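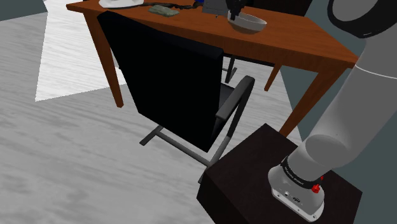
Figura 1 — Ambiente simulado, com o braço ao lado da mesa e a garra acima da tigela oval.

Relatório de projeto — Disciplina de Robótica Aplicada
Autora: Tainá Assunção
12 de dezembro de 2024

1. Contexto

O projeto Jurkgate começou em abril, como continuação do trabalho da turma anterior. O objetivo era montar no simulador um conjunto de episódios de manipulação sobre mesa, com objetos de uso comum, e verificar quanto a imagem de cada câmera ajuda no planejamento da garra. A meta combinada com a orientação era de 300 episódios, divididos em 12 configurações de objetos. A configuração tratada neste relatório é a 9, chamada internamente de Gillow.

2. Montagem do ambiente

O braço fica sobre um pedestal escuro, junto à mesa de madeira. Mantivemos as cadeiras no modelo, porque o planejador precisa considerar obstáculos próximos ao tampo. Na primeira versão, o volume de colisão da cadeira era uma caixa única, e várias trajetórias válidas eram rejeitadas. Separamos encosto, assento e base em volumes diferentes e o problema diminuiu bastante.

Os objetos ficam na metade mais distante do tampo. A posição de cada um é sorteada dentro de uma área fixa, e o sorteio é repetido quando há sobreposição. O código dessa parte foi herdado do projeto Vieira, com poucas alterações: trocamos o formato do arquivo de configuração e passamos a gravar a semente junto com o episódio.

3. Câmeras

Usamos 2 pontos de vista. O primeiro é geral e mostra o braço, parte da mesa e o mobiliário. O segundo é muito mais próximo da garra e serve para a fase final de aproximação.
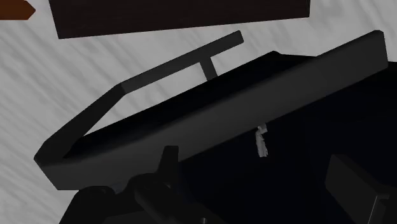

Figura 2 — Vista próxima da garra, com o objeto cinza-escuro semelhante a uma bandeja.

A vista próxima deu mais trabalho. O interior do objeto é quase preto e a garra também é escura, de modo que a separação entre os dois depende de bordas muito fracas. O limiar de segmentação que funcionava na vista geral não serviu para esse caso. A borda superior, um pouco mais clara, foi a referência mais estável, junto com a alça em T. O pequeno elemento claro e amassado logo abaixo da borda se destaca bem do fundo escuro, mas é fino e irregular, e a segmentação devolvia contornos diferentes a cada ajuste.

Testamos aumentar a luz ambiente do simulador. As bordas ficaram mais visíveis, mas o piso, que já é claro, perdeu contraste. Voltamos ao valor original e passamos a corrigir a exposição só na região central da imagem.

4. Dificuldades

A principal foi o tempo de renderização. O computador do laboratório Ravach é compartilhado com outras turmas, e as filas atrasaram a geração dos episódios. Também perdemos um lote inteiro por erro no nome das pastas — a segunda execução gravou por cima da primeira. Depois disso, o script passou a recusar pastas já existentes.

5. Próximos passos

Falta rever os volumes de colisão dos objetos com alça, que ainda usam uma forma simplificada, e repetir o ajuste de exposição nas demais configurações. Os arquivos da configuração 9 e as sementes usadas estão no repositório da disciplina, na pasta gillow.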